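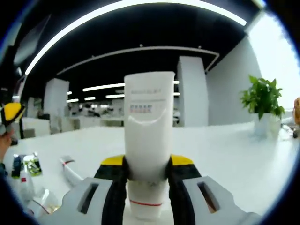
Zinash Gebremichael wrote in to say she cuts every tube in half with scissors the day she thinks it's empty, and gets another week out of it. Fine, but you don't need scissors till the very end. Do the steps below first. Then cut.

Getting the last of it out, and sorting the rest while you're at it

What you need: a table you can wipe down, a damp cloth, a pencil or a wooden spoon handle, a trash bag, a marker. Half an hour if you don't stop to read labels. You will stop to read labels.

1. Everything out. Tubes, bottles, little travel ones, the lot. Onto the table. A white table is good, you see the drips.

2. Stand the tubes on their caps, crimped end up. Leave them overnight if you can. Thick creams need longer, gel is quick. Anything with a round cap that won't stand, lean it in a mug.

3. Flatten. Lay the tube down, cap closed, and push the pencil from the crimp toward the cap. Slow. Go over it twice. If the plastic is stiff it'll spring back and suck air in, so fold the crimp over as you go and put a binder clip on it. Clothes pin works too, not as well.

4. Bottles that don't squeeze: upside down in a glass, cap on tight. I lost most of a good lotion on this step once. Check teh cap.

5. Now dates. Look for the little open jar symbol, the number in it is months after opening. If you can't remember when you opened it and it smells off, out. Sunscreen past its date, out, no arguing. Medicine tubes go in a seperate pile for the pharmacy take-back, not down the sink.

6. Write the month on whatever stays. Marker on the crimp, it rubs off anywhere else. Mine all say April now.

7. Same stuff in two tubes? Use up the older one first, rubber band around the pair. Don't squeeze one into the other. Etenesh Chala does and says it's never gone bad on her, I still wouldn't.

8. Wipe them all, caps as well, the threads get crusty. Let them dry before they go back.

Putting back: daily stuff at the front, standing caps down. I use a Fenness drawer tray, 18 inches long, any shoe box lid would do. Spares behind. Nothing lying on its side if it leaks even a little.

Then the scissors. Cut across the middle, scrape out with a small spoon, push the top half back over the bottom like a lid. Use it within 10 days. Edges are sharp on the hard plastic ones so watch your fingers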